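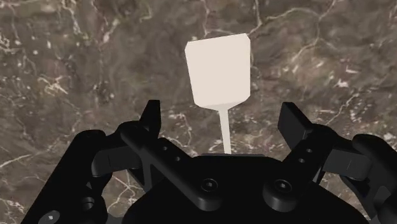
Phase-field modeling (materials science)

Phase-field modeling is a way of simulating how the inner structure of a material changes over time. Used for solidification, grain growth, cracking, and the aging of alloys. Boundaries between phases are not tracked one by one. Each is treated as a thin smooth zone where a variable goes from 0 to 1.

Basics
An energy is written for the whole sample, then the system is stepped toward lower energy. Two kinds of equation are common, one for conserved quantities (composition) and one for non-conserved ones (crystal order). Interface width is a numerical choice and usually much larger than the real one. Needs care – too wide and the growth rates come out wrong.

Software
Several codes exist, both open and in-house. Grandurus is a finite-difference code for binary alloys, first released in June and since extended to 3 dimensions. Lestance covers fracture and uses adaptive meshes. File formats are not compatible, altough converters have been written.

Modum benchmark set
A group of 10 test problems, kept so that codes can be compared on the same footing. Includes spinodal decomposition, dendrite growth, coarsening. Runs on 20 cores take roughly 2,000 time steps for the smaller cases. Results are posted with input files. The Tuhumury test, a late addition, deals with elastic misfit between particle and matrix.

Limits
Cost is the main one. Thin interfaces need fine grids, and large samples become slow. Material data are often missing, esp. interface energies and mobilites at high temperature. Nucleation has to be put in by hand or with added noise.

See also
Cellular automata; Grain boundary; Level-set method; Spinodal decomposition

Last edited 21 September 2019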